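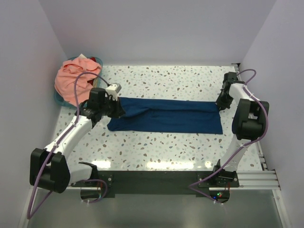 Figure 6.1 A navy blue cloth on a terrazzo work surface, spread lengthwise, with a fold along its upper half.

CHAPTER 6
Folding and Flatwork

Towels, napkins, tablecloths, pillowcases and sheets are known in the linen trade as flatwork, a name given by someone who had evidently never seen them come out of a dryer. Flatwork is flat at two points in its life: when it leaves the factory, and when a trained person has finished with it. The rest of the time it is a heap.

Chapters 4 and 5 dealt with washing and drying, where machines do most of the work and take most of the blame. In this chapter the blame comes home to you.

Look again at Figure 6.1 and compare the two lower corners. The right one comes to a sharp point and lies flat. The left one is rounded and bunched. You will meet this cloth, or one of its many cousins, every working day, and the temptation will be to admire the good corner and fold toward it. Resist. A fold made over a bunched corner keeps the bunch inside, and each fold after that makes it thicker. By the time the piece reaches the shelf it has a lump the size of a dinner roll, and so does everything stacked on top of it.

The raised fold is worth a look too. It starts at the left as a loose diagonal crease and straightens as it goes toward the right. A crease that changes its mind halfway along should be opened out and laid again. Pressing down harder will only make it permanent.

Why bother?

Students ask this every year, usually around the second stack of napkins. Consider the Asholm, a hotel with 77 rooms and one linen closet, the closet having been designed by an architect who seems to have believed guests would bring their own towels. When Phyllis Hulme took over the linen room there, the shelves held 700 bath towels on paper and a good many fewer in practice, the remainder living in carts, on chairs and in one case a bathtub. She bought no shelves. She picked one fold, taught it to every shift, and had the old stacks pulled down and done over. It took most of July. The bathtub was returned to service.

Her assistant, Roland Dunmore, had favored a different fold and still does. Both folds appear in Section 6.4, and you may take sides.

What you will learn

By the end of the chapter you should be able to:

Square a cloth on a flat surface before making the first fold
Tell a crease worth keeping from one that must come out
Fold in halves and in thirds, and know which the shelf calls for
Build a stack that stays up after you leave the room

Terms to watch for: hem, selvage, face, squaring, finished edge, leading corner. "Selvage" is the woven edge that keeps cloth from fraying. It will be on the test under either spelling.

Before you begin

Clear a work surface larger than the cloth and wipe it down. Get a plain hand towel or napkin, nothing with a pattern, as stripes will do your lining up for you and you will learn nothing. Have a second one ready for comparison.

6.1 Squaring the Cloth

Squaring means getting all four corners flat and all four edges straight before anything is folded. Begin with the worst corner. Lift it, open it out with your fingertips, and set it down away from the center so that the cloth is pulled lightly along both edges. Then do the corner opposite. Smooth from the middle outward with the flat of your hand, and check the first corner again, which will have moved.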